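To: Cultmont Bag Swap list
Subject: Re: folding the black totes

Mandla Modise wrote:
> I have 13 of the black cloth bags in the hall closet now and they
> slide around every time I open the door. Does anybody fold theirs
> in a way that stays put? The straps are what beat me. I've tried
> rolling and the whole thing comes undone by Thursday.

Oh Mandla, I'm so glad you asked, I love this one! Rolling never worked for me either (the straps spring it open), but a flat fold does, and it goes fast once your hands know it.

Lay the bag out on a table, as square as you can get it, with both straps pulled off to one side so they aren't trapped underneath. Smooth it from the middle outward. Don't fuss over the small creases, they go away in the stack. Check the inside edge too, because on mine it likes to fold over on itself and then you get a lump. 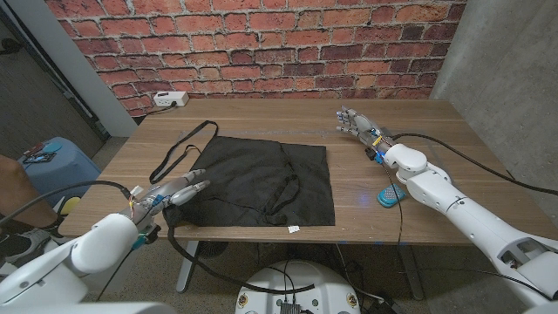

Next, fold the sides in so you have a long strip about a third as wide as the bag. Lay the straps down the strip, doubled back if they're long, and fold up from the bottom until you reach the top hem. Tuck the last bit into the opening and press. You end up with a fat little packet that stands on its edge!

I keep mine in a Fernandes shoe box, upright like file cards, and it holds the lot with room for my big Flillik shopper. I did some 400 of these for the spring swap and only a handful popped open, all of them the slippery nylon kind. Cotton is much nicer to work with.

Bring yours to the next swap if you want company, I'd happily fold all 13 with you.

Dee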